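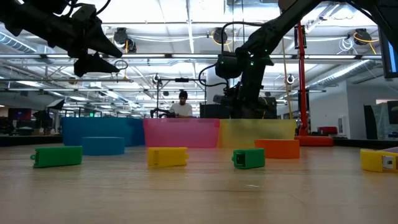
Both arms in frame with the three bins, blocks still on the table.

Right arm faulting on approach to yellow bin
Started by drenusstead_ops

Two-arm sorting cell, blocks into coloured bins. The right arm throws a following error on the wrist joint while descending to the yellow bin. Left arm runs the same program mirrored to the blue bin with no faults. Log shows 2,238 cycles before the first stop, then 8 stops in the next 1,000. Controller is a Fleruleck, firmware from July. Payload is set correctly. I have swapped the wrist drive with no change.

buta44
Look at the cable. There is a coil trailing off that wrist and looping out to the side. At full rotation it will load the joint. Re-dress it before you touch anything else.

lim_controls
Disagree. Cable drag gives a slow rise in torque, and a following error during descent is more often the deceleration ramp. Post the torque trace. Also, is there any guarding? There is a man behind the bins looking down at his hands. I would not be clearing faults with him there.

drenusstead_ops
Trace shows a gradual rise over the last 5 degrees of rotation. Ramp is at the default. He is outside the programmed reach.

lim_controls
Programmed reach is not a safeguard. A faulted axis can go past it. Use maximum reach plus stopping distance. On the trace I concede the cable is likely.

buta44
Move the clamp back one link and leave more slack at the wrist. Run it at reduced speed first.

drenusstead_ops
Will do after the area is cleared. Trace to follow.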